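Ticket 3133: Hot water goes lukewarm after two minutes, upstairs only
Status: Closed
Opened by: Loubna Ramadan
Property: Flellorby, upper flat
Appliance: Vuretti combination boiler
Handled by: Laurier Girard, tenant support, Clerside

Loubna Ramadan wrote:

Hello there, and sorry in advance for the length of this, but I would sooner tell you too much than have you come back and ask. The hot water in the upstairs flat has gone peculiar. The kitchen tap runs lovely and hot for as long as you like. The shower starts off hot, and then after a couple of minutes it drops to what I would call baby bath temperature and stays there. If you turn it off, wait a bit and turn it on again, you get another couple of minutes. My sister is staying with me and she washes her hair in instalments.

The heating is fine. The pressure needle on the front of the boiler is in the green part, where the man who serviced it told me it should be. No red light and no code on the little display, just the usual green flame symbol, which goes out when the shower goes lukewarm and then comes back. I have not touched any settings apart from turning the hot water dial up as far as it goes and then back to where it was, as it made no difference.

I can be in most mornings. The buzzer for the upper flat sticks, so please knock as well.

Laurier Girard replied:

Hello Loubna, and thank you. Please don't apologise, this is a very good report and it has already saved us a step or two. The bit about the flame symbol going out is especially useful.

When a combination boiler gives good hot water at one tap and poor hot water at another, I start by wondering about flow. The boiler only fires for hot water when it senses enough water moving through it. If the shower lets through less than the kitchen tap does, the boiler may decide it isn't wanted and shut the burner off. It could also be the shower valve mixing in more cold than it should, or scale in the part of the boiler that heats the tap water, though I'd expect the kitchen to suffer as well in that case.

Could you try three small things for me, in this order, and write down what happens?

Run the shower with the head unscrewed from the hose, pointing the hose down into the tray. Leave it for five minutes and see whether it stays hot.

Put the head back and run the shower and the bathroom basin hot tap together, with the basin tap only a little open.

Run the basin hot tap on its own, fully open, for five minutes.

If the hose is stiff, use a cloth for grip, and please don't go at it with pliers. I did that at home once and bought a new hose the same afternoon.

Loubna Ramadan wrote:

Right, all done, with my sister on the clock and me with my sleeve rolled up.

With the head off, it stayed hot for the whole five minutes. Properly hot, I had to turn it down. With the head back on and the basin tap open a little, it also stayed hot, although the shower was rather a dribble. The basin on its own was hot throughout.

So then of course I looked at the shower head, and it is a bit furry round the holes. It is the one that was here when I moved in. I soaked it in a bowl of white vinegar overnight, which is what my mother always did with the kettle, and picked at the holes with a cocktail stick. It was better this morning, nearly four minutes before it went off, but it did still go off. If you need to send someone, the pipes are clear to get at. 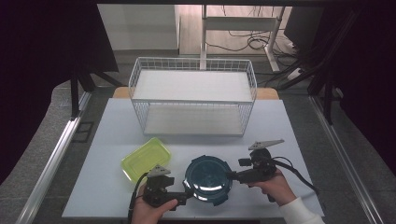
One more thing, which may be nothing. The trouble seems to be worse first thing in the morning and much less bother late at night. I did wonder whether it has to do with the people downstairs, as we can hear their pipes when they run a bath, but I don't like to point the finger. They have been very kind about the bins.

Laurier Girard replied:

Loubna, that is splendid work, and please thank the timekeeper. Your results point very firmly at flow through the shower. Head off, plenty of water, boiler happy. Head on, less water, boiler sulks. Opening the basin tap brings the total back up and the boiler carries on.

What I'd like to understand is why a cleaned head is still too much for it. There is usually a small filter washer where the hose meets the valve, and sometimes a plastic flow restrictor inside the handle of the head, and either can collect grit. The morning business interests me too. If both flats share one supply pipe, the pressure upstairs will dip whenever downstairs is busy. That is nobody's fault, and I wouldn't worry about pointing fingers.

I have asked our plumber, Aurelio Rivas, to call. He covers all of Flellorby and knows the building. I've told him to knock.

Internal note, Laurier Girard:

Aurelio, boiler history for the upper flat is under the old reference, 1049. Last service was in November and nothing was flagged. Could you measure flow at the kitchen, basin and shower before taking anything apart, and have a look at the stop valve while you're there? I have a feeling the flat below had work done on theirs.

Aurelio Rivas, visit report, 04/10/2018:

Attended upper flat. Tenant in, sister in, tea provided.

Kitchen flow good. Basin good. Shower poor with head on, fair with head off. Filter washer at the hose end of the valve was packed with grit and bits of green scale. Rinsed it and it was torn, so fitted a new one from the van. Restrictor in the head handle was cracked and had turned sideways, blocking most of the way through. Head is a Pathirana and I don't carry the restrictor for it. Left it out for now. Shower ran hot for ten minutes with me stood there.

Internal stop valve, under the kitchen sink behind the cleaning things, was only half open. Opened it fully and backed it off a quarter turn so it doesn't seize. Weeps very slightly at the gland. Nipped it up and put a tub underneath. Would like somebody to look at it again.

Boiler checked for hot water side only. Fires straight away and holds temperature. No fault found. Grit is probably from the pipework being disturbed. Downstairs confirmed they had a new kitchen tap put in over the summer and the water was off to both flats for a morning.

Loubna Ramadan wrote:

What a difference! I stood in there this morning for far longer than was decent, just because I could. My sister has had one long hair wash with no intermission and is talking about extending her visit, so I am not sure whether to thank you or not.

Aurelio was ever so tidy. The tub under the stop valve had about a teaspoon in it last night and was dry this morning. I'll keep checking. Would you like me to find a new restrictor for the shower head, or is it all right as it is? I have noticed it uses more water now and I am on a meter.

Laurier Girard replied:

I'm so pleased. It is perfectly all right to use as it is, but with a meter I think you'd be better off with a new head altogether, and as the old one came with the flat, that is ours to provide. I've ordered one with a slightly freer flow that should still keep the boiler interested. It screws on by hand in the same way, or Aurelio will do it when he comes back about the stop valve.

Internal note, Laurier Girard:

Return visit done by Manaia Ruawai as Aurelio was off. Gland on stop valve repacked, no weep. New shower head fitted. Ran shower with the kitchen tap on downstairs (asked nicely, they obliged) and the flow dropped a touch but the boiler stayed lit throughout. Buzzer still sticks, raised separately with Rok Radonjić. I've put a line in the building notes to check filters and stop valves in both flats after any work on the shared supply.

Loubna Ramadan wrote:

All still well a fortnight on – hot from start to finish, mornings included. The tub has gone back to being a tub. Please close this one with my thanks, and tell Manaia she left her pencil here, it is on the windowsill by the door.

Ticket closed by Laurier Girard. Pencil passed on.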